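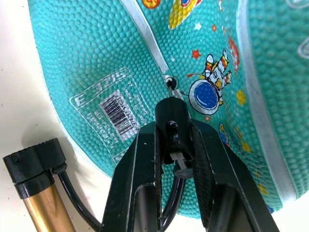
Wednesday, late, and I should be asleep, but I can't stop grinning. The Semple council voted tonight, and the vigil ordinance passed 6 to 3! We can hold the candle walk on Mill Street after all, the whole length of it, with the road closed and the streetlights left on.

I got to town hall way too early and there was already a line down the steps. Young-sook Kwak had saved me a seat in the second row by putting her boots on it. She'd come straight off her shift and was eating cold noodles out of a jar, and she told me she had rewritten her statement four times on the bus. I had rewritten mine too, and then left it on the kitchen counter, so there you go.

The first hour was all about the sewer bond. I know more about the Brancombe pump station now than I ever hoped to. Then Dougal Pringle banged the gavel and read out our item, and the room got so quiet I could hear the radiator.

Shahzad Jafri spoke first. I have heard him talk plenty of times at the mosque open house and he's always funny, but tonight he was plain and slow. He talked about the leaflets in May, how his daughter found one under the wiper and asked him what a word meant. He didn't say which word. Then he said he wanted her to walk down the middle of the main street with her neighbors and not along the edge of it. I wrote that down on my hand.

Young-sook was wonderful (and went over her time, and Dougal let her!). I went after her and had to do it from memory. I forgot the whole part about insurance and said "um" more than any grown person should, but I got in the bit about the Panance walk and how they ran theirs with one patrol car and a lot of thermoses. People clapped. I went bright red.

Craig Lindsay voted no, as we all figured. He was polite about it. He's worried about the cost of overtime and about the other crowd turning up to shout, and I do get the second one, I've lain awake over it myself. But I went up to him afterward and he shook my hand and asked what time we were starting, so maybe he'll come. I'd love it if he came.

The real surprise was Angus Niven. I had him down as a no from the day this started. He said he'd had up to 7 calls a night from people in his ward, nearly every one of them for it, and his wife had made two of them. The whole room cracked up - even the clerk.

Afterward a bunch of us stood around in the parking lot in the cold, too wound up to go home. Shahzad is going to ask the Jotalgate choir if they'll sing at the bridge. Young-sook has the candles. I'm on permits and porta-potties, glamorous as ever, and I have to get the route map to the police chief before the weekend.

Need to find the good tape. Need to call Mom and tell her it passed, she'll be up at six anyway.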